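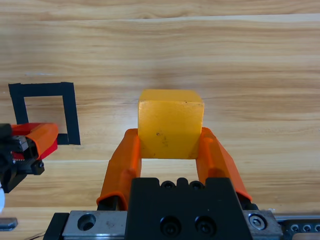 Henurska Stacking Kit: sample set and data card

Version 4, October
Maintainer: Milovan Grgić, Trinorau
Annotation: Babita Maurya, Vikas Saxena

Overview

Henurska is a two-arm tabletop kit sold by Trinorau for teaching labs and small integrators. The sample set shipped with it contains 517 episodes of block stacking, recorded by Trinorau on its own kit. It is meant for checking an installation, testing a loader and training a first baseline. It is too small and too uniform for anything beyond that.

Task

Three blocks (red, yellow, green) are stacked inside a square of black tape on the table. The order from the bottom is red, yellow, green. An episode is marked as a success if all three blocks are standing with the grippers clear when recording stops. Placement relative to the tape is scored separately, and only the bottom block counts.

Either arm may do a pick. In most episodes one arm handles the last block while the other waits at the side with its fingers open.

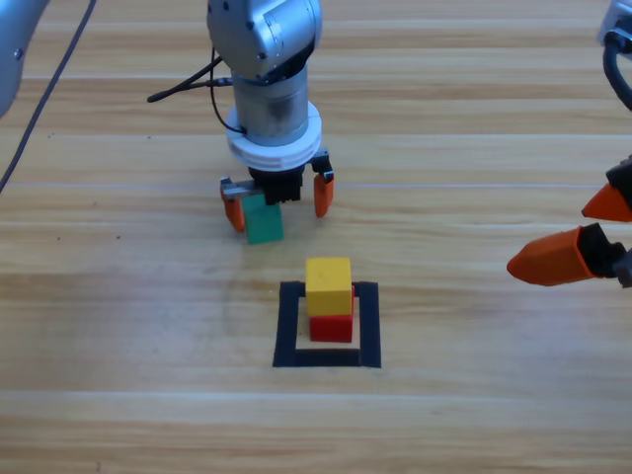 Contents

episodes/ one folder per episode, numbered from 0
episodes/N/wrist/ wrist camera stream, one per arm
episodes/N/fixed/ fixed camera stream
episodes/N/joints.csv joint positions and gripper opening, both arms
labels.csv success flag, placement score, annotator initials
splits/ train, validation and test lists
calib/ camera calibration for each session

Timestamps are in seconds from the start of the episode. Gripper opening is normalised, with 0 for closed and 1 for fully open.

Labelling

Each episode was labelled once. Disagreements raised by users are settled by Karine Nguyen and entered in changes.txt. The phase labels are approach, grasp, lift, align, release and retreat. Align begins when the held block first passes over the stack and ends when the fingers start to open.
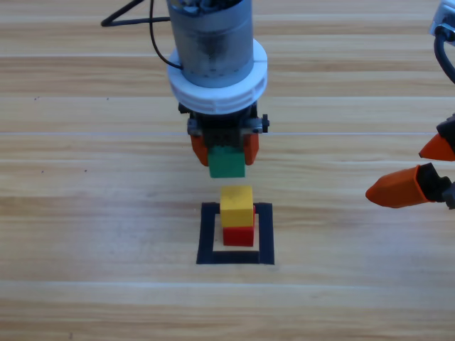 Align phase, fixed camera: green block held above yellow and red.

Known problems

9 episodes have a gap in joints.csv. They are listed in splits/exclude.txt and left out of all three splits.

The gripper parts can hide much of a held block from the fixed camera. Use the wrist stream if block pose matters.

Table and block colours do not vary. Baselines trained on this set did poorly on the darker bench at our Imlow site.

Loading

The loader needs Python 3.9 or later. Run check_set.py before first use; it compares file sizes against manifest.txt and prints any mismatch.

Terms

Free to use with a registered kit. Redistribution needs written permission from Trinorau.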